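Search this site Search
Print this page | E-mail this page

Teaching a pick by hand, step 3: the start pose

Switch the arm to free-drive and hold it at the wrist, not at the fingers. Bring it over the table and open the gripper wide before you press Record. Every demonstration must begin like this – for the Clindora set we made 125 of them. 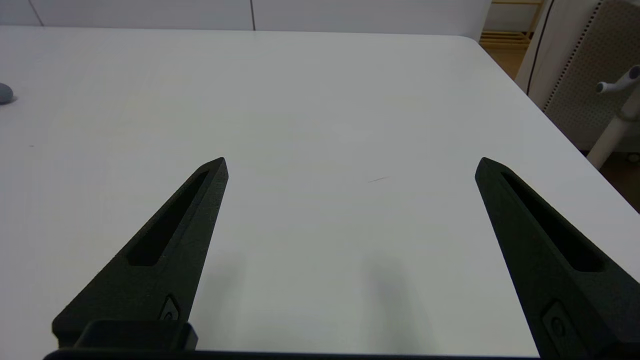

Start pose from the wrist camera, fingers open.

Now guide the arm slowly to the part, close, lift, and press Stop. If your hand was shaking, delete the take and repeat it.

Questions go to Kyrylo Fedoruk.

We use cookies. Accept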